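Frequently Asked Questions: Good Practice for Hand-Held Gripper Sessions

This page answers the questions most often received by the Plestden operations desk about the conduct of recording sessions with hand-held grippers and worn equipment. It applies to all rooms operated by Plestden and to partner sites that have adopted the Funeta session rules. Where a partner site has stricter rules of its own, the stricter rule applies.

Who must follow these rules?

Everyone who enters a session room while equipment is switched on. This includes operators, session leads, cleaning staff and visitors. Visitors must be signed in by the session lead and may not handle a gripper.

What must be checked before a session begins?

The session lead completes the opening checklist. The finger pads are inspected for tears and for grit caught in the surface. The fingers are opened and closed 7 times with nothing between them, and any sticking is entered in the log. Vent slots must be clear of tape, labels and clothing. A gripper that fails any item is tagged and set aside until it has been inspected.

What is the minimum battery level?

A session may start only when each device shows a charge of 95 percent or higher. Devices charged overnight should be left at 100 percent until the operator is ready to pick them up.

May I repair a worn finger pad myself?

No. Pads are replaced by the equipment desk, and the replacement is entered under the serial number of the gripper. A pad is retired after 300 recorded episodes even if no wear can be seen. Pads from the Cao and Pusik sets are not interchangeable.

How should cables and power strips be placed?

Cables should run along the wall wherever the room allows. If a cable has to cross a walking route, it must lie flat and be covered or taped for its full length. Power strips should be kept out of the area where operators turn or step backward. An operator who is looking down at a device cannot be expected to watch the floor, and the session lead is responsible for the route.

Are there special rules for worn equipment?

Yes. A person wearing a head-mounted device or a backpack rig must have a clear space on all sides before moving. Others in the room should speak before approaching from behind. Straps are adjusted while standing still, and no one may wear a rig on stairs.

How many people may be in the room?

The limit is posted at the door of each room. Two operators may work at the same time if their areas do not overlap and the session lead has agreed to the layout beforehand. 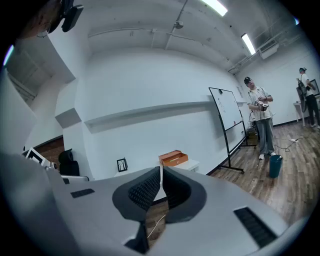
One partner site wrote to ask that the rule on overlapping areas be made stricter, on the grounds that operators drift toward each other over a long session and that a verbal agreement at the start is soon forgotten. The site recommended floor markings and a short pause each hour to return to them. The operations desk has accepted the pause. Floor markings remain optional.

What should I do if a device is dropped?

Stop recording, switch the device off and inform the session lead. The episode is marked as invalid. The device may be used again only after the opening checklist has been repeated in full.

When are the logs due?

Logs are submitted by the end of the working day on Friday. Late logs are accepted, but the episodes they cover are held back until the log has been reviewed.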